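The Fault Was in the Log in September

Monday's report on the Stillholm stoppage runs to 80 pages, and most of them are about a sensor. I read it twice. The sensor did fail. I don't think the sensor is the story.

The facts are short. A picking arm at the Stillholm warehouse closed on a tote that was not where the arm believed it to be, lost it, and kept moving as if it still had hold. The tote went over the guard rail onto the walkway. A worker had stepped off that walkway a moment earlier. Nothing hit him. The line was down for two shifts, and the company, Parnen, has promised new sensors at every station.

Turn to the appendix, though. Between September and the stoppage the same arm recorded 288 grips that it scored as successful and that ended with nothing in the fingers. Each one was cleared by whoever was on shift, by pressing the same button. The software treated the press as the end of the matter. So did the managers, who were sent a weekly total of picks completed and were never sent a total of picks cleared.

I worked on machines like this for eleven years, first at Kevcombe and then for a small integrator called Tkachenko. I pressed that button too. When a line is supposed to move 500 items an hour, you press it and go on to the next thing. Blaming the people on shift at Stillholm would be wrong, and the report comes close to doing it on page 41, where it says staff "did not escalate."

Escalate to whom? There was no form for it. Maksym Pylypenko, who ran the night shift there until last year, told me he once wrote the dropped totes in a notebook and brought it to a meeting. He was thanked and asked whether throughput had suffered. It hadn't.

My argument is that a machine which wrongly reports success is more dangerous than one that stops. A stopped machine gets attention. A wrong report goes into the count with the good ones, and after a while people stop trusting the screen and start watching the arm themselves, standing closer to it than they should. The walkway at Stillholm was inside the yellow line for that reason. People wanted to see.

New sensors will help for a time. I would spend the money first on two dull things. Every cleared fault should go to a named person who has to answer it in writing. And the arm should stop when the weight it feels does not match the weight it expects, even if that costs picks. Parnen says the second change would have halted the line 2,997 times over the period. I would like to know how many of those halts would have been right, and the report doesn't say. 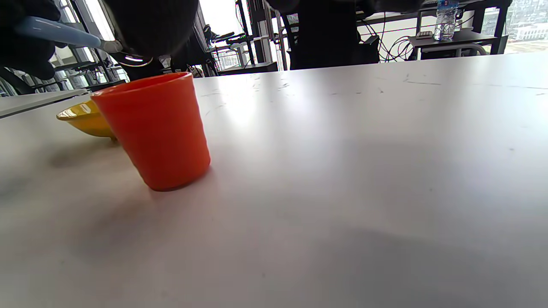

Parnen has the data to work that out. It should publish the answer before the arm at Stillholm is switched back on, and the night shift should get to read it first.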